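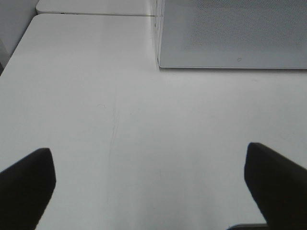
Right, a few of you asked how the accordion is going so I'm doing a thread, get a cup of tea, it's long

Short version: I can play four tunes, one of them at the proper speed, and my left hand still behaves as if it belongs to a different woman

Long version. I started last November, aged 34, with no musical background apart from recorder at primary school and a very brief spell on the triangle

I'd been to a dance night in Ladosside where the band was two fiddles and an accordion, and I spent the whole evening watching the accordion player's elbows. Went home and looked up lessons at one in the morning. Booked one before I'd even checked how much an accordion costs (a lot!! they cost a lot!!)

So first bit of advice for anyone tempted: hire one. Don't buy. Prodaswood hire them out by the month and you can put what you've paid towards buying if you fall in love

I hired a 48 bass, which is a lovely small thing to learn on. "Bass" is the number of buttons on the left side. The big ones have 120 and weigh as much as a toddler, and you have to wear them like a toddler as well

My teacher is Konrad Dudek and he's brilliant, very patient, has never once winced in front of me. First lesson he didn't let me play a single note. We did bellows. In and out, in and out, using the air button, for forty minutes

I was so cross on the bus home! I'd wanted to play a waltz! But he was completely right, it's the bellows that make the music sound like music. If you jerk them it sounds like someone sitting on a goose

Things I wish I'd known about the bellows:
You push and pull with the left arm only. The right side stays put
Don't change direction in the middle of a note
Always close up with the air button. I once closed mine without it, at night, in a flat with thin walls, and played every note I happened to be leaning on

Then there's the left hand. You can't see it. You can't see any of it, it's round the side and strapped in, so you're doing everything by feel. There's a little dimple on the C button and you find everything else from there

The buttons aren't in order like a piano, they go in fifths. So C is next to G, which is next to D. Sounds mad and then after a month or so your fingers start to agree with it, because the chords you need for a tune are nearly always next door to each other

The oom-pah, which everyone laughs about, is two buttons. Bass note, chord, chord. Bass note, chord, chord. That's a waltz! I did that for a week in the kitchen with no tune over the top and was happy as anything

Practice. I do twenty minutes most days, and I do it in the kitchen, since the bedroom swallows the sound and the front room is on the side of the neighbour who works nights

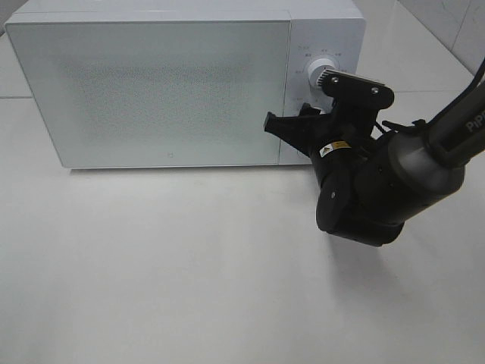
Twenty minutes doesn't sound like much but an accordion is physical, your back knows all about it. When I tried doing an hour at the weekend I ended up with a shoulder like a brick and couldn't practise for four days, so I'd lost more than I'd gained

I use a hard chair with no arms. Bum right back, feet flat, keyboard side tucked against the inside of the right thigh, bellows resting on the left one. Straps much tighter than feels reasonable. The left shoulder strap a bit shorter than the right

If you wear a necklace, take it off. If you have long hair, tie it back. I won't go into details

The metronome and I aren't friends. Konrad had me start my first waltz at 60, which feels like wading through custard, and I've been nudging it up a few clicks whenever I can get through it clean three times in a row. Got to 127 in the spring and was VERY pleased with myself

Then I played it to him and he said lovely, and now could I do it at 90 and make it sound as though I was enjoying it. Fair enough

Tunes so far, in order of how much I'd be willing to play them in front of you:
A slow waltz from the tutor book that hasn't got a name, just a number
A polka that everybody's learnt at some point
A Polish lullaby Konrad taught me by ear, which I love and which makes me go a bit wobbly
The first half of a jig. Only the first half. The second half is none of your business

By ear is a whole thing, by the way. I'd assumed I'd have to read music properly before I did anything else, and I do read a bit now, very slowly with my finger. But I learn quicker if somebody plays me two bars and I play them back

The lullaby took three lessons that way and it's the only one I've never forgotten. The ones off the page fall out of my head if I go away for a weekend

Someone asked about sessions. Yes I've been to one! There's a beginners' session upstairs at the Worura café, starts at half seven, everybody sits in a rough circle and takes turns to call a tune

I went three times without getting mine out of the case. Just sat there with a lemonade. Telma Palma, who runs it, didn't push me at all, she only asked if I wanted to sit nearer next time so I could see people's hands

Fourth time I played left hand only. Oom-pah, oom-pah, very quietly, while a man called Neville Pilkington did something gorgeous on the concertina over the top. I've rarely been so frightened or had such a nice time

Also I was the loudest thing in the room even when I was being quiet. An accordion next to a concertina is a bus parked next to a bike. If you're going to a session as a beginner, learn to play softly before you learn to play fast, people will like you so much more

Money, because people always want to know and I always want to know too. Hire is 34 quid a month for mine. Lessons are fortnightly. The tutor book was 9 pounds second hand with somebody else's fingering pencilled in, some of it better than mine

I've been eyeing up a Herrera in the shop, second hand, red, a 72 bass with a really warm low reed. I've visited it more often than I've visited some members of my family. Haven't asked the price again as I'm hoping it's gone down out of kindness

If you do go and look at second hand ones, hold down no keys at all and let the bellows hang open from the top. They should stay up or drop very slowly. If they fall straight open there's a leak somewhere, and that can cost more to sort out than the box did

Have a sniff too. I mean it! A musty one has been in a damp loft, and that smell doesn't come out

And play every single note in both directions, pushing and pulling. There's a separate reed for each direction, so a note can be fine one way and dreadful the other. Takes ages. The shop won't mind, and if they do mind, go to another shop

Small wins this month: I can talk while I'm playing the waltz. Only yes and no, but still. And I can find the C dimple first time without sticking my tongue out

Small losses: tried to sing along to the polka and both hands stopped dead

A couple of you have said you're "too old to start". Telma says the eldest regular at the session took it up after retiring and he's got a repertoire of 133 tunes, all written in a notebook with the keys next to them. I've seen the notebook. The handwriting's terrible, the playing's great

Next job is the second half of the jig. There's a run in it where the right thumb has to tuck under twice and mine arrives late both times, so I'm doing just that bar, slow, over and over until the kettle boils

If anyone's got a nice easy tune in G that isn't a polka, put it in the replies please, I've promised Konrad I'll bring him something new for next lesson and I haven't got anything yet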